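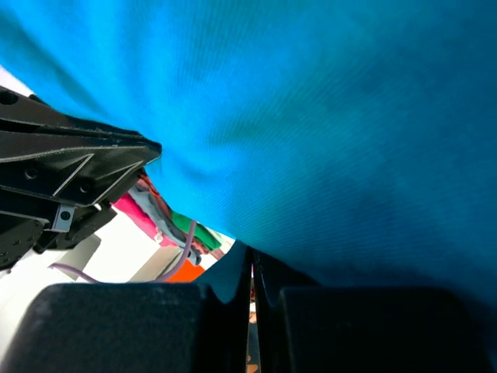

Ribbed Knits: The Blue Group
Witell Textile Study Collection, Gallery 2

The Witell Textile Study Collection holds up to 2000 pieces of knitted and woven cloth, which are available to students, makers and members of the public. The blue group is among the most frequently requested. It was assembled from three sources: the Hetetti mill sample books, the Shboul gift, and a series of purchases from the Fastano workroom.

Ribbed knits are of particular interest for the study of drape. The fine parallel lines of the knit follow each movement of the cloth, and a fold that would be difficult to trace in a plain fabric can be read easily from the direction of the ribs. When a ribbed fabric is gathered at a single point, the creases spread outward from that point and the lines curve with them.

Color is affected in the same way. A bright azure may appear teal or navy where the cloth turns from the light, and almost black in the deepest shadow. Visitors comparing shades are asked to lay the fabric flat before consulting the color cards.

Notes on the group

Hetetti sample books
The books contain 36 ribbed samples, arranged by width of rib. Dye numbers are written on the reverse of each mount. Two pages were rebound before the books entered the collection.

Shboul gift
Full lengths of knit fabric, most of them uncut. These are stored rolled, with the ribs running along the tube. Requests to see a full length should be made in advance, as a large table is required.

Fastano purchases
Garment panels and trial pieces, including collars and cuffs. Several retain the workroom's paper tags.

Handling and storage

Knitted pieces are not hung. Smaller items are kept flat in drawers, interleaved with plain tissue, and are refolded along new lines at each inspection. The next inspection of the blue group will take place in February, during which time the drawers will be closed to visitors.

Study visits are by appointment. Requests should state the group and the type of fabric required.

Page last revised January 14, 2018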